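Unit 7: Programming participatory performance for young audiences
Lecture notes, prepared by Bevan Harawira

7.1 Scope

These notes cover the planning and delivery of touring performance for audiences aged three to eight in non-theatre venues: school halls, preschools, library meeting rooms and outdoor festival sites. Puppetry, storytelling and movement-based work are all included. Work for under-threes is dealt with in Unit 8 and has different requirements for duration, lighting and carer seating.

Students should have read the Skodwood touring report before the lecture. Page references below are to the bound copy held at the library desk.

7.2 Terms

Participation: any planned action by the audience that the performance depends on or makes room for. Clapping at the end is not participation for the purposes of this unit.

Cue: the signal that starts a participatory action. Cues may be spoken, sung, gestural or carried by an object.

Release: the signal that ends it. Scripts from new companies usually specify cues and leave out releases. Marks are deducted for this in Assessment 2.

Return: the interval between the release and the point at which the audience is again attending to the performer. It is measured in seconds and recorded by the stage manager.

Load: the number of separate instructions a child must hold in mind to take part. A call-and-response line has a load of one. A circle game with a change of direction and a freeze has a load of three.

7.3 Levels of participation

Level 1, seated and vocal. Echo songs, animal sounds, counting in. Suitable from the opening minute. No floor clearance needed.

Level 2, seated and physical. Hand shapes, passing an object along a row, finger puppets. Distribution of materials has to be timed in rehearsal with the full number of items. Collection takes longer than distribution.

Level 3, standing on the spot. Requires arm's-length spacing. In a fixed-seat venue it is often better to omit this level and move between 1 and 2.

Level 4, travelling. Processions, circle games, audience members entering the playing area. Requires a marked floor, a second performer and a written release.

A 45-minute program for mixed ages would normally open at Level 1, reach Level 4 no more than once, and close at Level 1 or 2. Placing Level 4 last is a common error. The audience leaves the hall in an unsettled state and the school is reluctant to rebook.

7.4 Case: Flullunlow

Flullunlow is a two-hander with rod puppets about a creek bird that has lost its call. It toured to regional primary schools in August over two successive years. The first season used four Level 4 sections. The second used one, with the remaining three rewritten as seated sound-making.

Points to note from the second-season script:

The bird's call is taught in two parts, separated by nine minutes of story. The load at each teaching point is one.

The release is musical (a descending phrase on the melodica) and is identical each time. By the third use the performers no longer needed to speak over the audience.

The procession is placed at minute 26 and is led by the larger puppet. Children follow the puppet, and the operator keeps to a slow walk throughout.

The narrator's lines during the procession are non-essential. No plot information is given while the audience is in motion.

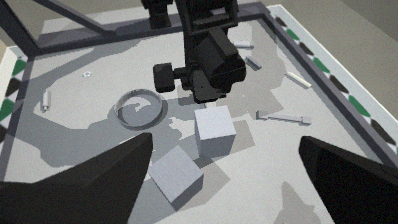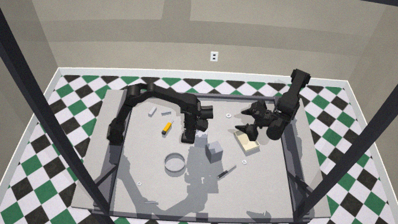

7.5 Sightlines and floor layout

In a flat-floored hall the sightline problem is the children in the middle rows. Those at the front look up and those at the back are generally on chairs. The working rule is that nothing essential should occur below the performer's knee unless the playing area is raised. Tabletop puppetry therefore needs a table of at least adult hip height for any audience deeper than three rows, or a capped audience seated in a horseshoe.

The floor plan submitted to the venue should show:

the playing area, with dimensions
the front edge of the audience, taped
one central aisle and two side aisles
all exits, kept clear
power points and cable runs
seating for teachers and carers, at the ends of rows

Carers seated together at the rear tend to talk. Ends of rows is the preferred position and should be requested in the confirmation letter.

7.6 Sound

Most halls used for this work have hard floors and long reverberation. Consonants are lost before volume is. Increasing the level of the radio mic does not correct this and may make it worse. Place speakers forward of the performers, at the height of a standing adult, angled down. Check the release signal from the back row with the doors open and again with them closed.

Recorded backing tracks fix the tempo and therefore the length of each participatory section. Where a track is used, the operator must be able to loop or exit at the end of any phrase. Clotomus was delivered for its entire first term with a continuous track, and the performers had no means of waiting for a slow group.

7.7 Costing

The worked figures below are for a single-day booking of two performances at one school, two performers, one van.

Performance fee, two shows: $3000
Fees to performers and driver, with on-costs: $1534
Contribution to making and rehearsal costs: $1000
Remaining for fuel, insurance, consumables and administration: $466

Students should rework this for a booking where the second performance is cancelled with less than 24 hours' notice. Assume that the company's contract provides for half the fee of the cancelled show. State whether the booking still covers performers' wages and, if so, what proportion of the making contribution can be recovered.

Per-head pricing is discouraged for small schools. A flat fee with a stated maximum audience is easier to administer and removes the incentive to overfill the hall.

7.8 Access

A visual schedule should be sent to the school one week ahead, listing each section in order with its participation level. Loud or sudden effects are to be marked. Every participatory action needs a seated equivalent of equal status within the story. In Jaber, children who remained seated during the storm dance operated the rain sticks, and the rain sticks were what ended the storm. Compare this with scripts in which seated children are asked to watch.

7.9 Tutorial preparation

Bring a two-page extract from a participatory script, your own or published. Annotate every cue and release, give the load at each, and mark the expected return in seconds. Extracts with song should include the melody line or a recording.

Assessment 2 is due in the tutorial following the site visit. Floor plans may be hand-drawn provided they are to scale.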